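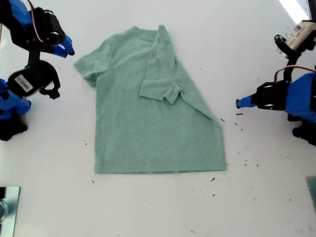 T-shirts folding up wonky — what am I doing wrong?

Posted by brorngate_34

Every T-shirt I own comes out of the folding stage shaped like a kite. I bring one side in, and the edge runs off at a slant from the shoulder to the hem. The sleeve ends up somewhere near the collar, looking pleased with itself. I've got a deep drawer and 519 opinions from my mother. Is there a method for people with no patience?

2 replies

Abundio Arellano

You're folding from the shoulder and letting the hem fend for itself. Lay the shirt flat, then take hold of the shoulder and the hem on the same side and bring them over together. Turn the sleeve back on itself. Same again on the other side, then hem up to collar. Smooth it before each fold. If it has gone like this, start again — you won't rescue it by tugging at one edge, and I've tried.
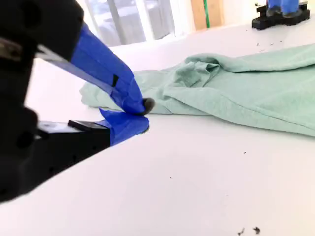
Posarby

Hangers. I gave up folding in February and haven't missed it. Doesn't help with your drawer, I suppose, but you could keep biscuits in it.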